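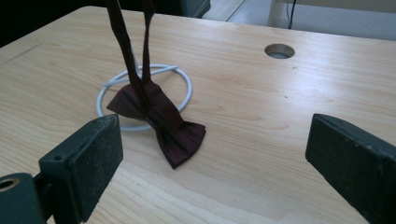

A maroon bow tie on a wooden table, with a coiled white cable behind it.

Why Is a Bow Tie Shaped Like a Bow?

If you have ever been to a wedding, a piano recital or a very fancy birthday party, you have probably seen somebody wearing a bow tie, and you may even have worn one yourself and tugged at it all through the speeches. It's a funny little piece of clothing when you stop to think about it. It doesn't keep you warm, it doesn't have a pocket, and you can't blow your nose on it (well, you shouldn't!). So where did it come from, and how does it hold its shape?

Let's start a long time ago, in the 1600s. Soldiers from Croatia, a country in Europe, wore scarves knotted around their necks, partly to hold the tops of their shirts closed. When they travelled to France, the people there thought the scarves looked splendid and began to copy them. The French called this new neckwear a "cravate", a word that comes from their name for the Croatians. Over the years cravats were tied in all sorts of ways, some of them puffy and some of them so stiff you could hardly turn your head, and out of all that tying and fussing came the long necktie and the bow tie we know today.

The parts of a bow tie

A bow tie has more parts than you might expect. The two sides that stick out are often called the wings. The bit in the middle, where everything is pinched together, is the knot. Then there's the long part that goes around your neck under your collar, called the band or the strap.

Look at the maroon one at the top of the page and you'll find the wings resting on the table, one pointing one way and one pointing the other, with two long narrow straps going up from the bow. You'll also see plenty of creases. Cloth creases when it is folded and squashed, and a bow tie spends a lot of its life being folded and squashed!

Three kinds to know

The first kind is the self-tie. It is one long strip of cloth, wider near the ends, and you tie it yourself in very nearly the same way you tie your shoelaces. Grown-ups who can do it without a mirror are rather proud of themselves.

The second kind is the pre-tied. The bow has already been made and stitched, and all you have to do is fasten the band around your neck with a hook or a clasp.

The third kind is the clip-on, which has no band at all. It grips the collar of your shirt, and it's a favourite for small cousins who won't stand still.

What makes the cloth shiny?

Many bow ties have a soft shine, called a sheen. You can see a little of it on the maroon one, in the places where the fabric catches the light and looks redder. Silk is famous for this, and so is satin, but here's something that muddles a lot of people: silk is a fibre and satin is a weave. Silk comes from the cocoons of silkworms. Satin is a way of crossing the threads so that long stretches of them lie smoothly on top, where they can bounce the light back at you. You can make satin out of silk, or out of polyester, or out of other things besides. A single silkworm cocoon can hold hundreds of metres of thread, all in one piece, finer than a hair on your head.

And what about the colour?

Maroon is a dark brownish red. The word comes from the French "marron", which is a kind of chestnut, so really it's named after something you can eat. Burgundy is a close neighbour of maroon, named after a region of France where red wine is made, and people can argue over which is which until the cows come home.

Try it yourself: a paper bow tie

You will need a sheet of coloured paper, scissors, sticky tape and a piece of wool long enough to go loosely around your collar.

1. Cut a rectangle of paper a bit longer than your hand.
2. Starting at one long edge, fold it backwards and forwards like a fan.
3. Pinch the middle tightly and wrap a small strip of paper around it. Tape the strip at the back.
4. Spread out both sides so the wings open up.
5. Lay the middle of the wool across the back, tape it down, and ask a grown-up to help you tie it loosely under your collar.

Hok-lam Mak, who sends us many of our craft ideas, likes to make his from old maps, with a different city on each wing. Wrapping paper is lovely too, especially in December when there are so many scraps about the house.

Words to remember

Cravat: a scarf-like piece of cloth worn around the neck.
Sheen: a soft, gentle shine.
Weave: the way threads cross over and under one another to make cloth.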